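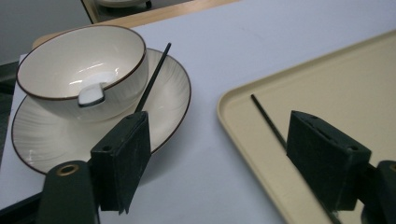
hall-floors README

Hi! This is my list of village halls and studios you can hire for social dancing, with notes on how each floor feels underfoot. I started it in June after a tango night in Villalba where my knees gave up before the band did.

There are 40 halls in it so far, one per row, all in halls.csv. The columns are name, town, floor type, spring, slip and notes. Spring and slip are scored from one to four, where four is very bouncy or very slippery (so a four for slip is bad news in leather soles!). If a score is blank, I haven't danced there yet and I'm going on what the hall told me.

Rekha Saxena and Wayne Cloutier scored the 13 halls near Olavska, and Wayne is heavier on his feet than I am, so his spring scores run a bit high – I've left them as he wrote them. Three halls have been refloored and show up in old_floors.csv as well.

Please don't use this to choose a floor for classes with small children. I only ever tested it with grown-ups in proper shoes.

To add a hall, copy the last row, change it and send me the file. Keep the commas out of the notes column or the whole thing goes wonky.

Maysoun Abou Jaoude

Recent items
Shoe soles and what they do to varnish
Hutadport tea dance: playlist
Talcum or no talcum?
Hivenier hall hire prices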